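腕部视角小组近况：把“快碰到了”这一段单独拿出来学

本期轮到操作学习小组供稿，执笔的是 Deisy Ríos，接触检测部分由 Teófilo Cuervo 补充。上一期我们只写了一句“腕部相机策略有进展”，不少同事来问具体是什么进展，这里一次讲清楚。

先说问题。我们的策略网络从腕部相机取图，输出末端的位移和夹爪开合。在桌面中央抓方块、抓杯子，成绩一直不错。换到家具附近就不行了：柜子边、台面沿、细杆、带横向接头的五金件，夹爪常常在离目标很近的地方犹豫，来回摆几下，然后要么蹭到旁边的木板，要么合在空处。看日志，失败大多集中在接近动作的最后一段。远处的引导没有问题，末端到了附近以后，网络给出的位移方向开始不稳定。

原因我们查了比较久。最初怀疑是标定，重新标了相机和法兰之间的外参，没有改善。后来怀疑是深度，因为细而黑亮的杆件在深度图上经常断成几截，但把深度通道整个关掉，只用彩色图，失败的样子还是差不多。最后是 Teófilo 把训练数据按末端到目标的距离分了段，问题才露出来：示教员遥操作的时候，远距离走得慢，临近目标时往往一下子就合上了，所以最后一段的帧数在整个数据集里占得很少。网络在远处看过很多样本，在近处看过的很少，而近处恰恰是画面变化最快、遮挡最严重的地方。

方法本身不复杂，内部代号 Rutus。它由两部分组成，一部分改数据，一部分改训练目标。

改数据的部分，我们在录完一条示教之后，让机械臂从夹取位置往回退，退的时候加上小幅的横向偏移和转角，一路录图。因为夹取位置是已知的，退回途中每一帧都能反推出“从这里应该怎么走回去”，不需要人再标。每条示教后面接 2 段这样的回退，偏移方向不同。回退速度固定，比示教员手动合拢时慢得多，近处的画面因此补了上来。

这里有一个容易做错的地方。回退时夹爪是张开的，而正常接近时夹爪也是张开的，看上去可以直接拿来用；但是如果目标件在夹取时被稍微带动过，松开之后它的位置已经和接近时不一样，反推出来的动作就带了偏差。我们的做法是松开以后先停住，用停住后的图像和夹取前的图像做一次配准，对不上的就整段丢掉。配准用的是目标周围的一小块区域，不用整张图，否则背景里的地板和台面会把误差盖过去。

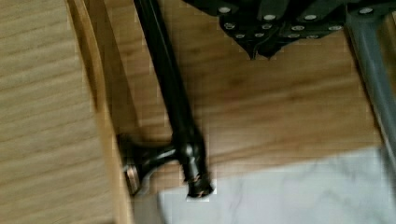
改训练目标的部分，是在原来的动作损失之外加了一个辅助输出，让网络同时预测“还有多远”。这个距离不用来控制，推理时也不读它，只在训练时起作用。加它的想法来自 Deisy：在近处，目标的位置和背景的位置在画面里移动的快慢很不一样，如果网络必须回答距离，它就得去分辨哪些像素属于近处的东西，哪些属于后面的地面。对照试验里，单独加辅助输出的效果有限，单独加回退数据的效果比较明显，两个一起用最好。

损失的权重也调过。一开始按距离给近处的帧加大权重，离得越近权重越高，结果策略在远处变得很迟钝，有时根本不往目标走。后来改为分段均衡采样，每个批次里远、中、近三段各取一样多，权重不再动。这个改法比较省事，训练曲线也平稳。

下面是结果。评测一共选了 44 种摆位，都在家具边缘附近，木板、台面和地面这几种背景都覆盖到了。目标件以细杆和带横向接头的杆件为主，没有放进训练集。旧策略和新策略在同样的摆位上轮流跑，顺序打乱，操作员只负责复位，不知道当前跑的是哪一个。加上重复，总共跑了 632 次。按成功率算，新策略比旧策略提高了 26 个百分点。差距主要出在目标紧挨着竖直木面的摆位上，在比较开阔的摆位上两者接近。

成功的判定比我们以前的标准严一些：夹住以后提起并保持，途中夹爪外壳不得与家具发生明显接触。明显接触由腕部力传感器的阈值判断，不靠人看。按以前只看“有没有夹住”的标准，两套策略的数字都会更高，所以这次的数字不能和去年的简报直接比较。

Teófilo 补充几点关于接触检测的内容。力传感器的阈值不能用一个固定值，机械臂在不同姿态下，重力补偿的残差不一样，末端朝下和斜着伸进柜边时读数的底噪有差别。我们现在的做法是在每次接近开始之前停一下，取当时的读数作为零点，再加固定的余量。这样处理之后误报少了很多。剩下的误报集中在线缆被拉紧的姿态，打算换走线方式解决，暂时不在算法里处理。

还有几种情况目前做不好，也写在这里，免得大家拿去用的时候踩到。

第一种是反光。表面光亮的深色杆件上会有细长的高光，机械臂一动，高光就沿着杆身滑，网络偶尔会把高光的移动当成杆的移动，横向修正过头。加了亮度和对比度的随机扰动之后略有好转，没有根治。偏振片试过，进光量掉得太多，快门只好放慢，画面反而更糊。

第二种是自遮挡。相机装在腕部，夹爪自己就占去画面上的一块，越到最后，目标越容易被指尖挡住。现在的网络会带入前几帧的特征，短时间被挡还能应付，挡得久了就会漂。夹爪在画面里的区域要不要遮掉，组里有不同意见。遮掉以后，网络不会再去记夹爪外壳上的螺钉、棱线这些和任务无关的东西；不遮的话，指尖和目标的相对位置又确实有用。目前的版本没有遮。

第三种是压缩。图像从腕部传到工作站要走一段有损编码，地面、石纹台面这些柔和的区域容易出现小方块。训练图和推理图走的是同一条链路，所以平时看不出影响，但是有一次换了编码参数忘了同步，成功率当天就掉了下来。请各位改动编码设置之前先在组内频道说一声。

Coltuder 那边的同事问过，能不能把回退数据直接接到他们的抽屉任务上。原则上可以，但抽屉把手被拉动之后位置一定会变，前面说的配准检查会把大部分数据丢掉。我们建议先只对“伸手到把手前”这一段做回退，拉开的部分继续用原来的示教。Holloway 的台架已经装了同样的夹爪，不过相机支架的角度不同，外参要重标，标完后请先录几条短的回退，确认反推的动作方向没有反，再开始批量采集。这个方向反过一次，查了很久才发现是坐标系定义的问题。

数据和代码放在 Vemine 的内部仓库，目录名就是 Rutus，里面有采集脚本、配准检查和分段采样的实现。评测摆位的坐标表也在同一目录，复现的时候请用表里的坐标，不要自己目测摆放。训练用一张卡就能跑，显存不够的话把历史帧数调小，对开阔摆位影响不大，对贴边摆位有影响。

接下来的安排：七月先做遮挡的部分，会比较遮掉夹爪和保留夹爪两个版本，评测沿用现有的摆位表。之后再考虑换一种指尖更窄的夹爪，看看回退数据能不能跨夹爪使用。需要借用台架的同事，请提前在共享日历上登记，并注明要不要动相机支架，动过的话要把标定文件一起更新。

意见和问题请直接发给 Deisy 或 Teófilo，仓库里提单也可以。

05/06/2022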